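The Dal Bello Toy Drive Wraps Up for the Year
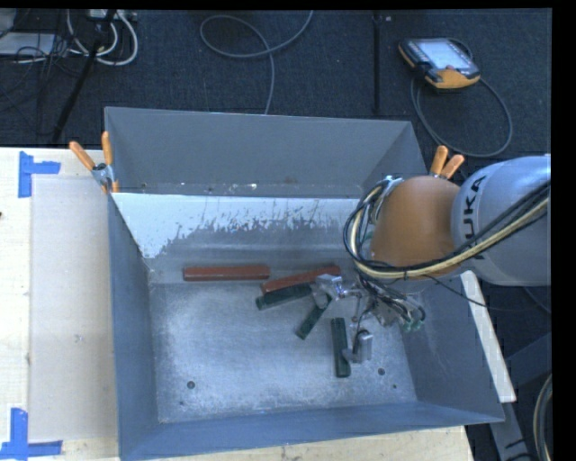

Well, friends, we have come to the end of another season, and I want to say a proper thank you before everybody scatters for the holidays. When we started this in 2012 out of the back of the Dal Bello hardware store, I would never have guessed that one day we'd be sending 318 boxes up to the families in Pluvenmont! The cars and dolls always find a home quickly, but what I love best are the plain things, the long blocks in a big open bin, green ones and all, that a child can turn into a bridge one minute and a barn the next. My own two wore theirs down at the corners (and I still step on one now and then).

Gualtiero Dal Bello has kindly offered us the Lodora Street storeroom again, so anything left over will be kept there until we start sorting in October. If you have puzzles, please tape the lids shut - we lost a good many pieces on the stairs this year. Games in any language are welcome, and so are spare batteries. Call the store and ask for Gualtiero if you need something picked up.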